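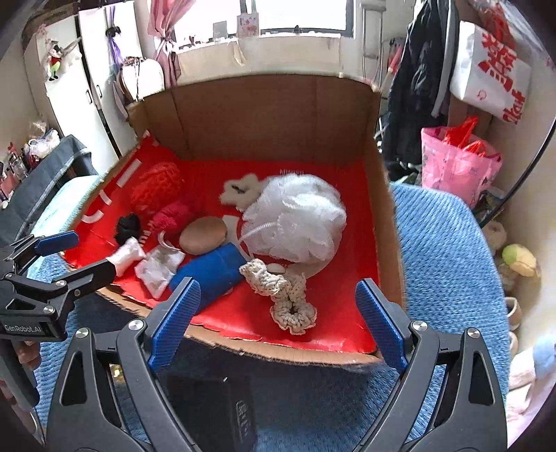
Can a mesh bath puff be stored in the same box as hair scrunchies?

It can once it has dried right through to the knot in the middle. Hang it by the cord until then. The fabric scrunchies pick up damp from it and hold on to it longer than the netting does.

October, bench 2, started after lunch

Sorting the bath and hair box for the Celness storage job. The aim is to get to a divided tray that takes the soft things people keep by the sink without flattening them. Brusenow want the tray to fit their shallow drawer, so the inside length is fixed at 352 mm and the width at 198. Height is still open.

Using the old red-lined box as the holding box for now. The front is torn down low and the paper is fraying, but that makes it easy to reach in. Don't throw it out when the new cartons come.

What I have decided for each thing:

Bath puff (white mesh). Takes the most room by far. If you press it down it goes into nearly any space, and then the ruffles stay bent on one side when it comes out. I tried it in a 144 mm square cell made from scrap card. It sat in there without being pushed, but the cord came over the side and caught on whatever was next to it. Tuck the cord under first, then set the puff on top of it. Iwona would rather have a notch in the divider for the cord. Worth cutting one to see.

Fluffy cream scrunchie. No trouble. Goes back to its own shape when you let go of it. Keep it off the mesh, as the pile gets into the holes and you have to pick it loose.

Crocheted one, beige. This one keeps whatever twist it was put down with. Lay it flat and turn the ruffled end out before the lid goes on. I had it standing on edge in a narrow cell for the morning and it came out folded over like a hook. Took a while to ease back. Do not use the narrow cell for crochet.

Small black scrunchie. Hard to see in a dark tray. Amnuay asked for a pale liner in the small cells for this reason and I agree with him. Put down as a request to Wannasri when we order board.

White packets. Both crumpled. I want them laid flat at the front, on top of everything, where they can be taken out first. Under the puff they just get more creased. If the tray gets a lid pocket they could go there, but nobody has asked for a lid pocket.

Tan oval piece and the blue cylinder. Hard, smooth, and they roll or slide to wherever the soft things aren't. Needs a cell with a raised edge. The blue one is the awkward length: too long to lie across a small cell, and it ends up on the diagonal with one end under something. Give it a long slot down the left side. The oval can share the slot at the back end if there is a stop between them.

Order of packing that worked best so far:

1. Hard things into the long slot.
2. Puff into the big cell, cord under.
3. Crochet flat beside it.
4. Fluffy and black scrunchies in the small cells.
5. Packets on top, at the front.

I did it the other way around first, soft things in and then the hard ones. The cylinder pushed the crochet up against the puff and I had to empty the lot and start over.

3:40

Drop test, sort of. Lifted one end of the card mock-up 200 mm off the bench and let it go, with everything packed in the order above. Puff stayed. Crochet stayed. The oval jumped the stop and landed in with the black scrunchie. The stop was a folded strip with one line of glue, so that isn't saying much. Will redo it with the Lunent board, which is stiffer, and glue both faces.

Amnuay came by and thinks the whole left slot should be removable, so people with no hard items can lift it out and use the space for a second puff. I think it makes the tray floppy on that side. We left it there. He is going to cut one his way and we can put the two next to each other.

4:15

Cord notch cut, V shape first. Catches the cord and won't let it go again. Changed it to a plain U and sanded the edge with the fine block. The cord drops in and lifts out with one finger. Use the U.

Left on the bench: mock-up, U-notch divider, and the offcuts in the margarine tub. Please don't stack anything on the mock-up, the glue on the stop is still soft.

To do next:

- ask Brusenow for the drawer clearance, need it to settle the height
- pale liner sample for the small cells
- raised edge on the long slot, try a low one and a higher one
- Iwona to check the crochet after a night lying flat
- more glue, the yellow bottle is nearly out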